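Capítulo 4
O copo e a porção: como se mede o que se bebe

Poucas unidades circulam com tanta confiança e tão pouca justificação como o "copo". Aparece em receitas, em folhetos de saúde e em inquéritos alimentares, quase sempre sem indicação de volume. O leitor que abra um livro de cozinha e um questionário de consumo encontrará a mesma palavra e terá boas razões para duvidar de que designe a mesma quantidade.

O inquérito de Troncombe, muito citado nos manuais, perguntava aos participantes quantos copos de água bebiam por dia. Responderam 900 pessoas. O relatório converteu as respostas em litros com um único fator, e as conclusões passaram de edição em edição sem que se perguntasse de onde vinha esse fator. Numa revisão posterior, feita em Quintana, pediu-se a 68 famílias que trouxessem o copo de uso diário. O mais pequeno levava 165 mililitros; os maiores passavam bastante disso.
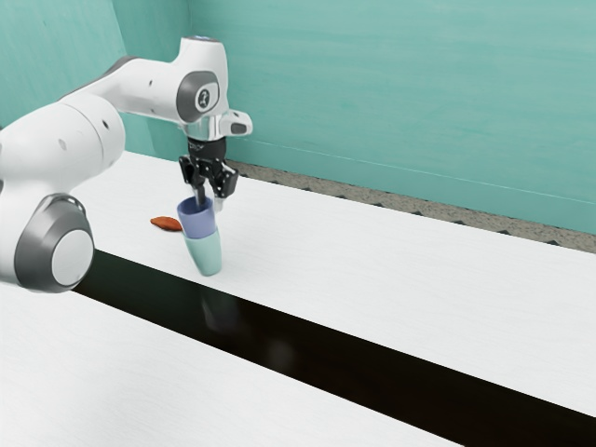 4.1 Capacidade nominal e capacidade útil

Mesmo quando o fabricante indica um volume, convém saber a que se refere. A capacidade nominal costuma medir-se até ao bordo, e ninguém serve café até ao bordo. A capacidade útil depende da forma, da bebida e do hábito de quem serve. Uma diferença de 20 mililitros parece desprezável num copo isolado; somada ao longo de um mês, já altera uma média.

A forma complica ainda mais a estimativa. Perante recipientes altos e estreitos, a maioria das pessoas julga ver mais líquido do que lá está. Os autores que confiam na memória visual dos inquiridos raramente discutem este ponto.

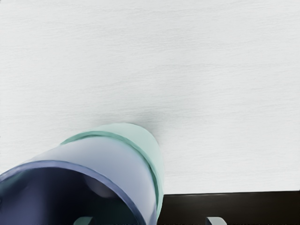 Fig. 4.2. Copo inclinado, com a boca voltada para baixo e o interior escuro.

Antes de aceitar qualquer valor expresso em copos, o estudante deve procurar no texto original a definição da unidade. Se não a encontrar, trate o valor como uma ordem de grandeza. A secção 4.2 aplica este critério às tabelas de Jikurlow, que o cumprem apenas em parte.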